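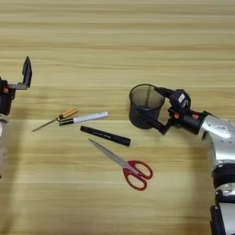
When can compression bandaging be stopped and a fitted garment started?
The switch is made when limb volume has held steady across 3 consecutive visits and the skin is intact. At the Mornton clinic the therapist measures at fixed points along the arm or leg, and a garment order is placed only after the third matching set. Ordering earlier tends to produce a sleeve that is loose within a few weeks.

Measuring changes from February

The three Pollell outpatient sites - Mornton, Karpenko and Astwood - used different starting points for arm measurements until this winter. Mornton began at the wrist crease, Astwood at the base of the thumb. Patients who moved between sites had charts that could not be compared. Since February all sites start at the wrist crease and record a point every 4 centimeters up to the armpit. Leg measurements start at the floor with the patient standing, or at the sole if standing is not possible.

Older charts have not been converted. If your first visit was before the change, expect one longer appointment in which both methods are used and a new baseline is entered. A total of 405 charts fall in this group.

Bandaging supplies are billed separately from the visit. Short-stretch bandages can be washed and reused, and patients are asked to bring theirs to each session, rolled and dry. Foam padding is replaced by the clinic when it no longer springs back. 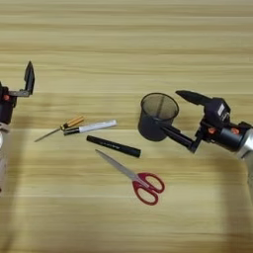 Garment fitting hours

Fittings are held at Karpenko and Astwood only. Room 13 at Karpenko is now the fitting room; check-in remains at the main desk. Allow 40 minutes for a first fitting and 20 for a replacement. Wear loose clothing and do not apply lotion on the day, as it makes the fabric slide.

Replacement garments need a new set of measurements if the last set is more than six months old. Call the site where you were last measured.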